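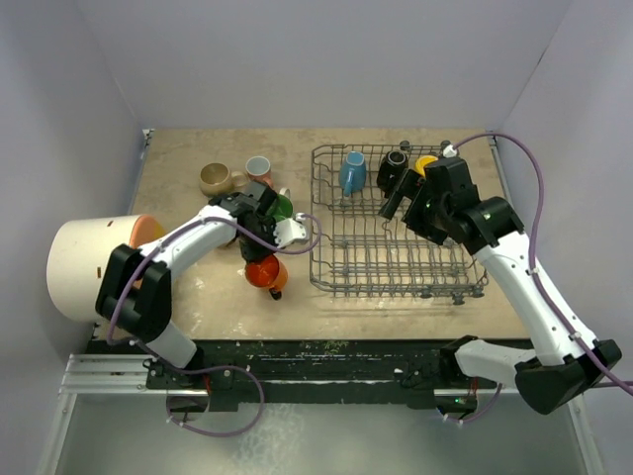
Two robot arms at a work surface, with a cream-colored bin.

Seasonal Stays Coordinator, Vacation Rentals
Bridska, Badarwood office
Reference 854

Bridska invites applications for the position of Seasonal Stays Coordinator. The position is based at the Badarwood office and reports to Ravinder Friesen, Head of Guest Operations. It is a full-time appointment for one season, beginning in November, with the possibility of extension.

About Bridska

Bridska arranges short vacation stays in cabins, lake houses and converted farm buildings on behalf of their owners. The company currently lists 476 properties, most of them within a two-hour drive of Badarwood and the remainder in the hills above Carrier. Last season it handled 2,715 stays. Guests are mainly families and small walking groups, and a growing share travel outside the summer months.

The position

The Coordinator is the main point of contact for owners and guests in the Carrier district. Duties include:

- confirming bookings and sending arrival instructions to guests
- keeping property records in Rastent, the company's reservation system, accurate and current
- scheduling cleaning and minor repairs between stays
- inspecting properties before the season opens and after it closes
- answering guest inquiries by telephone and e-mail, including during one late shift per week, which ends at 9 p.m.
- checking kitchen and linen inventories against the owner's list and reporting shortages

The Coordinator will also help revise the printed welcome booklet left in each property. The present edition is out of date with regard to local bus service, trail closures and trash collection, and the new text must be ready before the first winter arrivals.

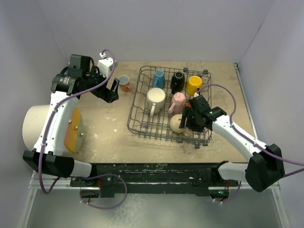 Mugs in a wire dish rack.

Requirements

Applicants must have at least one year of experience in lodging, travel services or property management. They must hold a valid driver's license and be willing to drive on unpaved roads in winter. Clear written English is essential. Prior use of Rastent is welcome but is not required, and training is given during the first two weeks.

Knowledge of the Carrier district is an advantage. Applicants who speak a second language should state this in their letter, together with their level.

Terms

The working week is 40 hours. Weekend work is required during school vacations and is repaid in time off. Mileage is reimbursed for inspections and other approved travel. A company phone is provided. After completing the first month, staff may book up to 100 dollars' credit per season toward a stay in any participating property, subject to availability.

Shared staff housing is available in Badarwood for applicants moving from outside the area. Rooms are limited and should be requested at the time of application.

How to apply

Please submit a resume, a cover letter of no more than one page, and the names of two references to the attention of Ravinder Friesen, quoting reference 854. Applications may be made through the Bridska careers page or delivered to the Badarwood office before 4 p.m. on any working day. Interviews will be held in person or by video call. References are contacted only after an interview and with the applicant's consent.

Bridska is an equal opportunity employer. Applicants who need an accommodation during the hiring process are asked to mention it when submitting their documents.

Search openings
Keyword or location
Go

Recent openings
Housekeeping Team Lead, Carrier
Owner Accounts Assistant, Badarwood
Reservations Agent, Evenings
Grounds and Trails Worker, Seasonal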